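Dridlow open day, February

We left at nine and were at the Dridlow building well before the doors opened, so there was time for tea from the van in the yard. The open day is held once a year. Entry is free but you have to book, and there were 200 places on the list for the morning. Coats and bags go on hooks by the entrance and you are given a paper map which has the toilets marked in the wrong place. They are at the end of the corridor on the left, past the print room.

The print room was the first stop. Dridlow prints cloth to order in short lengths, mostly for shop windows, stage sets and table coverings. The stock list has 2,000 designs on it, and they will also print from a customer's own file if it is large enough. We were shown samples on three weights of fabric. The heaviest took the blacks and dark blues best, and the lightest let a fair bit of the table show through. Sonirero supplied the lining that was on show, in white and cream only. We asked about selvedges and were told that most customers want them trimmed.

From there it was through the double doors to the workroom, where the tables are. The cloth most of us stopped at was a big one, a night picture of stars over water with the town lights as a band of orange and red. It had been laid right across the table and left to hang at the side, with a few wrinkles in it. A hand tool was being held on top, one with a black handle and a long shiny rod.

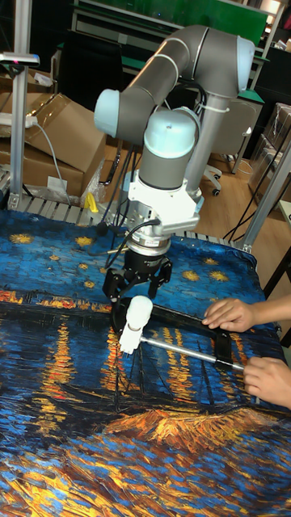

How do you get the wrinkles out of a printed cloth of that size? Iron it from the back on a medium heat, starting in the middle and working outwards, and roll it on a cardboard tube afterwards.

Folding is what does the damage, we were told in the print room, and a crease left in for months can leave a pale line across a dark print. They sell the tubes at the desk. I bought one and then had to carry it for the rest of the day.

The design suits a table better than I would have guessed from the stock list. On paper it looks very dark. Full size, the brushstrokes are big enough to see as separate strokes and there is a lot more yellow in it, especially in the reflections and along the bottom. Several of our party are quilters and there was a long talk about whether the stars could be cut out and used as centres for blocks. The general view was that they could, but you would need two cloths to get enough of a matching size. The price list had it in the middle band.

I stood for a while looking at how the colours behaved next to metal. The silver rod showed up clearly against the blue water. The black part, lying flat on the same cloth, was harder to pick out at first glance.

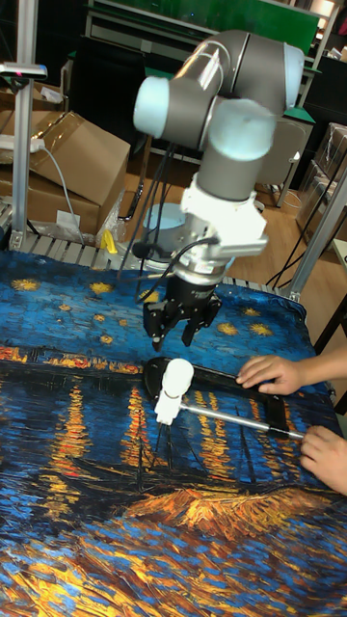

Martim Magalhães would have gone for a plain cloth, and told the rest of us so over lunch. Put a small screw down on a pattern like that, he said, and you will be patting the table for it until teatime. He uses an old cream blanket at home and has never lost anything on it yet.

He has a point where small parts are concerned. For larger tools I don't think it matters much, and a cloth of any sort saves the table top and stops things sliding about. I have used an offcut of curtain fabric on my own bench for years. It needs shaking out after filing and it picks up oil, but it cost nothing.

Lunch itself was soup and a roll in the canteen. There was a choice of leek or tomato. The queue was slow, and anyone going next year should get there before noon.

The afternoon was given over to hand tools. We spent most of it on saws and frames, which is a subject on which the club has opinions. The shape people recognised on the night-sky cloth was much like a hacksaw: a black frame, C-shaped, with a straight silver bar set at an angle to it. With a tool that length, one hand on the frame and the other at the end of the bar is a sensible way to keep it still.

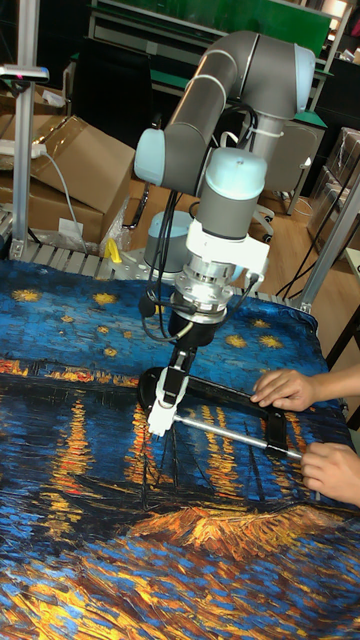
Frames in general are worth checking before you buy. Look along the frame from one end and see whether it is straight, then try the fitting at each end for play. A stiff frame makes more difference than an expensive blade. At the sales table there were second-hand ones in a crate, priced by size, and two of our members came away with one each. I looked through the whole crate and found nothing I needed.

There was also a short talk on looking after bare metal – wipe it down, a little oil, keep it out of the shed in winter. Most of it was familiar. I did pick up that tools should not be stored wrapped in printed cloth, as the cloth holds damp against the metal. A drawer with a bit of brown paper in the bottom does better.

Before leaving we went back through the workroom for another look. By then I was more interested in the top half of the print, where the small yellow stars are spread over the blue, than in the water.
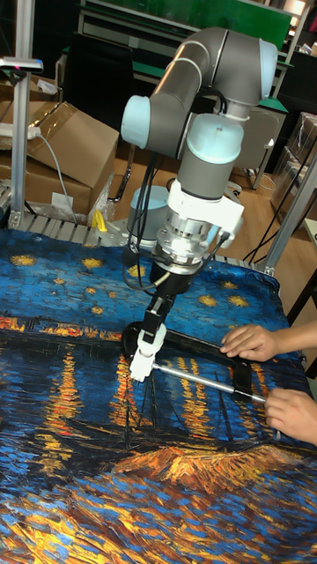

Lorura Cloth and Tool Club – Visits Page

Some practical notes for members. The car park fills early and the overflow is the field behind, so bring boots. The workroom floor is level throughout and there is a lift to the canteen. Dridlow takes cards at the print desk, but the second-hand tools are cash only.

Orders for cloth can be put together to save on carriage. If we reach 200 metres between us the delivery is free – we are a long way short of that at the moment, so please let me know what you want and in which weight. The night-sky design can be had in all three. I would go for the heaviest if it is for a table and the middle one for cutting up.

Our next visit is to the Lobo button works. The list is on the board by the kettle, and there are still seats on the minibus.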